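Parts counter hours change in July

Starting in July, the Pallico parts counter will open at 7 a.m. and close at 4 p.m. Members who need a later pickup can leave an order with Salamatu Agbeko by noon.

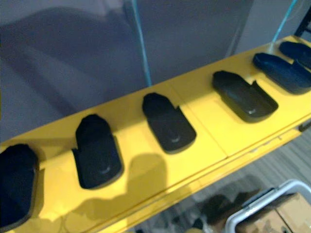 Prices on most stock stay the same through the summer. The exceptions are Barix door seals, now 18 dollars a set, and the Odoi hinge kit at 69. Molded goods are still sold singly. When you order something like the black trays on the yellow shelf, give the part number, as similar shapes are easily mixed up.
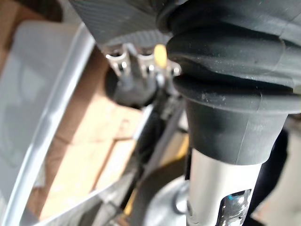
Photo: Pallico newsletter

Rubber boots and bellows are special order and take about 4 weeks. Bring the old one in if you still have it. Returns need a receipt and must be unused.
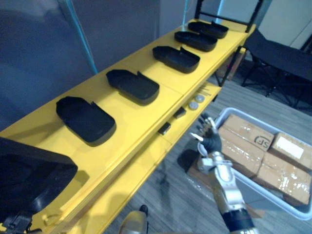

Page last changed: July

Weltar accounts are billed twice a month. There is a limit of two open orders per account until the old ones are picked up. Questions about a bill go to Salamatu at the counter.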